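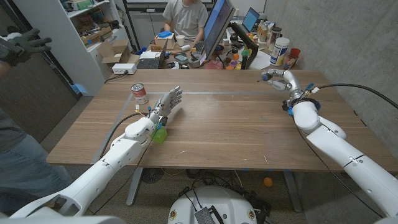
Both hands over the table, soup can by the left one.

Skokitz hand pair, reviewed 21 February 2021

I love these hands! Five proper fingers each, a grip that feels gentle, and setup took me 30 minutes (cables included). So it pains me to report the fault. After 165 grasps the left thumb stopped answering, and the hand stayed clamped on a can through two stop commands. Only cutting the power freed it. The log said "joint 4 timeout" and nothing more.

Rirkley, who sell them here, swapped the thumb drive and sent new firmware. I've run 530 grasps on it with no repeat, and the hand now opens on stop, as it should have from day one. Update before you plug in, and keep the power switch within reach. Four stars, and I'd buy them again tomorrow.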